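Kasprzak Community Rooms
Thread: furnishing a small shared workroom, part 1 of 8

1/8 The Kasprzak Community Rooms office has published its guidance for groups that book a workroom by the month. A short version follows in this thread. It covers the table, seating, power, floor and storage.

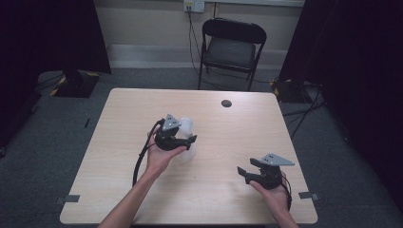
2/8 Table. One rectangular table in a light wood-grain finish serves most groups. A round grommet hole near a corner gives cords a way down. Groups that need a second table may request one through the Jirier booking desk by Wednesday, May 20, 2020.

3/8 Working surface. Please keep on the table only the items in use. Translucent bags and other light, soft items are to be put away at the end of each booking. They slide off easily and are hard to see on the floor.

4/8 Seating. A folding chair with a cushioned seat may stay open against the wall between bookings. Additional chairs are kept on the Usico rack in the corridor. Please return them folded, seats facing the same way.

5/8 Power. Cords should drop straight from the wall outlet to the floor and run behind the chair. Do not stretch a cord across the walking path. Extension cords must be signed out at the desk.

6/8 Floor. Dark carpet hides small parts, staples and clips. Vacuum under the table on the last day of the booking. Stand bases should be marked with yellow and black hazard tape so that they remain visible against the carpet.

7/8 Curtains and storage. Curtains may be drawn at any time. Shelf space in the Tekano cabinet is limited to one bin per group, labeled with the group name and room number.

8/8 Fees. The monthly rate has not changed since March and remains $163. Rooms for 2 groups sharing a booking are billed at $300. Questions may be sent to the booking desk during office hours.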